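Moving the sourdough to the cold cupboard

I've been meaning to write about bread again for ages, mostly because three of you emailed after the September post asking what happened with the starter. So, an update, and it's a long one, sorry (get a cup of tea).

The short version is that I've stopped proving overnight in the kitchen. We live in an old terrace in Undville and the kitchen sits above next door's boiler, so even in winter it never gets properly cool. I'd mix at nine in the evening, go to bed feeling pleased with myself and come down to a puddle. The puddle still baked, more or less, but it tasted like vinegar and you could have posted it under a door.

My friend Zofia Krajewska came to stay and had a look at my routine, and she was very polite about it until the second glass of wine. Then she told me I was using far too much starter. I'd been putting in a great big dollop because that's what I did when I began, back in the rented place with the draughty windows, and I'd never thought to change it when we moved. She uses a spoonful. One spoonful! Her dough takes all night and half the morning, and her crumb is gorgeous.

So I cut it right down and moved the bowl to the cupboard under the stairs, next to the hoover and the box of Christmas lights. It's cold in there, it smells slightly of wellies, and the dough loves it. I mix after tea, fold it every 45 minutes while I watch telly, 4 folds altogether, then in it goes with a plate on top. By seven in the morning it's domed and wobbly and has those nice big bubbles round the edge.

Flour next, as I know somebody will ask. I was buying the strong white from Edum, the little shop by the station, and it's lovely stuff but the price went up twice and I bake too often for that. I've gone over to a mix of supermarket strong white with a bit of wholemeal, and I can't say anyone in this house has noticed. My husband claims he can tell. He was given a slice of each last weekend and picked the wrong one with great confidence.

I did try rye. I don't want to talk about the rye.

The other change is that I now bake in a lidded pot instead of fussing about with a tray of boiling water on the oven floor, which used to steam up my glasses and once set off the smoke alarm somehow. Pot goes in while the oven heats, dough goes in on paper, lid on for the first half, lid off for the second. The crust crackles when it comes out and I stand there listening to it like a weirdo.
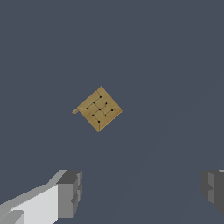

Can you freeze a sourdough loaf?

Slice it first, once it's completely cold, then bag it up and toast it straight from frozen. I leave whole loaves out of the freezer now as they take an age to thaw and the crust goes leathery.

Next on my list is a seeded one. I had a really good one at a café called Sqalli when we were visiting my sister, full of sunflower and pumpkin seeds, and I've been trying to work out whether they soak them beforehand. I suspect they do — mine came out dry and a bit gravelly, and most of the seeds on top had burnt. If anyone has a soaking method they swear by, please leave it in the comments, and tell me whether you count the soaking water as part of the recipe. I've got a bowl of them sitting on the side for tonight and no idea how much to drain off.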